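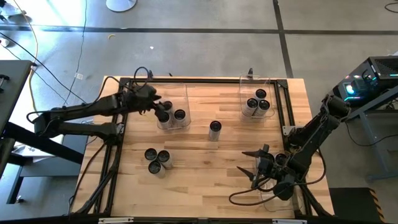 What size ball does the Remotton rebounder work with?
Any size you're likely to have in the trunk. The net mesh is small enough to return a little kid's size 3 and strong enough for a fully pumped size 5, and you don't need to change anything when you swap between them.

Remotton Soccer Rebounder
Two-sided, folding, for grass, turf, or gym floor

We love this thing. The Remotton is a tight net on a folding steel stand. You hit a ball at it and the ball comes back, and then you do it again, and before long you've missed dinner. It's the closest we've come to having a patient teammate in the backyard who never needs a water break!

The net stands 47 inches tall at its steeper setting, which puts the top edge right where a player has to really get up on their toes to bring down a high one. One side returns the ball along the ground for passing and first touch. The other side is tilted back and pops the ball up, so you can work on volleys, chest control, headers (for older players), and the kind of awkward bouncing ball that shows up in every real game and hardly ever in practice.

Two sides, two kinds of return

The passing side is the flatter of the two. Strike the ball cleanly through the middle and it comes back low and straight. Strike it badly and it comes back badly, so you know right away. We'd start every session on this side, even with good players. Inside of the foot, one touch to settle, one touch to send it. Then one touch only. Then left foot, and this is where most of us start making excuses.

The lob side is where the fun is. Stand close and toss the ball in underhand and you'll get a soft looping return that's perfect for learning to cushion it on the thigh. Step back and drive it, and you'd better be ready. Goalkeepers get a lot out of this side too, especially if somebody stands behind them and plays the ball past their shoulder into the net so they only see it on the way back.

Mared Pugh coaches keepers and has used hers on both wet grass and an indoor floor. "I throw it, I kick it, I punch it, and I get something slightly different every time. My girls argue over who goes first. I used to have to stand there and serve every ball by hand and my shoulder was a wreck by October."

What it's made of

The stand is steel tube with a baked-on green finish. The joints are pinned instead of screwed, so there's nothing to tighten every time you set it up. The net is knotless polyethylene, attached to the stand all the way around with thick elastic loops. Those loops do most of the work! They're what gives the ball its speed on the way back, and they're also the part that wears out first, so we pack spares in the box and sell more of them separately.

Feet are wide rubber pads. On grass, use the ground stakes as well. On a gym floor, use the pads by themselves and hang a sandbag or a bag of balls off the rear bar. Please don't skip this step if you've got a hard hitter, as the stand will creep backward a little with every shot and you'll end up chasing it.

Setting it up

Lay the folded stand on its back with the net facing the sky. Pull the rear legs out until the pins click. Lift from the top bar, walk it upright, and push down on the crossbar to lock it. Check both pins before anybody kicks a ball.

To change the angle, take the weight off the rear legs, pull the pin on each side, move it to the other hole, and let it click. Do one side and then the other, and keep fingers away from the hinge. It's an easy job for one adult. Kids should leave it alone.

To fold it, do all of that backward. The net stays on. You don't have to unhook a single loop, which was the one thing we hated about every rebounder we owned before we started making our own.

Stuff to try on day one

Wall pass and turn. Play the ball in, take the return on your back foot, turn, and dribble away to a cone. Come back and do it on the other side.

Two-player angles. Put one player off to the left and one off to the right, both playing into the passing side. The ball comes off at an angle to the other player if the pass is right. Younger kids think this is magic and, well, it kind of is.

Drop and volley. On the lob side, let the return bounce once and volley it back in. Then don't let it bounce.

Blind turn. Stand with your back to the net and have a friend play the ball into it. On their shout, spin around and control whatever is coming at you. Loud, silly, and really good for reactions.

The 700 Club. This one came from Fatima Olaniyan, who set her U12 squad a summer target of 700 clean one-touch passes each, logged on a sheet on the fridge, any foot, any pace. Most of them finished way early and asked for a harder one. We put a blank version of her sheet in every box now.

What people ask us before buying

Can I leave it outside? Overnight is fine and rain is fine. All winter is asking a lot of it. The finish holds up well, but sunlight and frost are hard on the elastic. Fold it and stand it in the garage when the season is done.

Will it take a full-power shot? Yes, from an adult, all day. Give yourself some distance, though. The harder it goes in the harder it comes out, and we have all taken one in the ribs.

Is it a goal? It's too small and too springy to be a goal, and your kids are going to use it as one anyway. No harm done.

Can it go against a fence? Leave a gap behind it. The net needs room to stretch or you'll lose a lot of the bounce.

Does it fit in a car? It folds flat and slides into the back of a wagon or a minivan with the seats down. For a small sedan, measure first and write to us if you're unsure. Suleiman Onuoha answers most of those emails and he has a very good idea by now what fits in what.

In the box

Folding stand with net attached
Locking pins, plus a spare pair
Ground stakes for grass
Rubber floor pads (already fitted)
Bag of spare elastic loops
Carry strap
Practice sheet

Sold separately

Replacement net. Same mesh, same loops, goes on in one evening with something good on TV.

Nuretti carry bag. Heavy canvas with a shoulder strap and an outside pocket for the stakes. Worth having if you're hauling the rebounder from field to field.

Target sleeves. Bright fabric squares that clip onto the net so players have something to aim at. Great with small kids, and sneakily great with grown-ups.

Looking after it

Brush dried mud off the pins and hinges. Wipe the stand down with plain water and let it air out before it gets folded away. Look over the elastic loops every so often, and if one has gone fuzzy or slack, swap it before it snaps. A new loop takes a minute: thread it through the mesh, around the bar, and hook it over the toggle. Try to replace loops in the same spot on both sides, so the net pulls evenly and the ball keeps coming back straight.

If a pin bends or a weld looks wrong, stop using the rebounder and write to us with a picture. We keep parts for every version we've sold, including the old one with the blue finish.

Warranty and returns

The stand is covered for two years against faulty parts and workmanship. The net and loops are wear items and aren't covered past the first season, but do tell us if they go early, because we want to know. If it's not right for you, send it back with everything that came in the box and we'll refund it. A bit of grass on the feet is fine.

Clubs and schools ordering more than one should write to Asabe Akande at the shop, who can arrange a single delivery and have the stands marked with your team name.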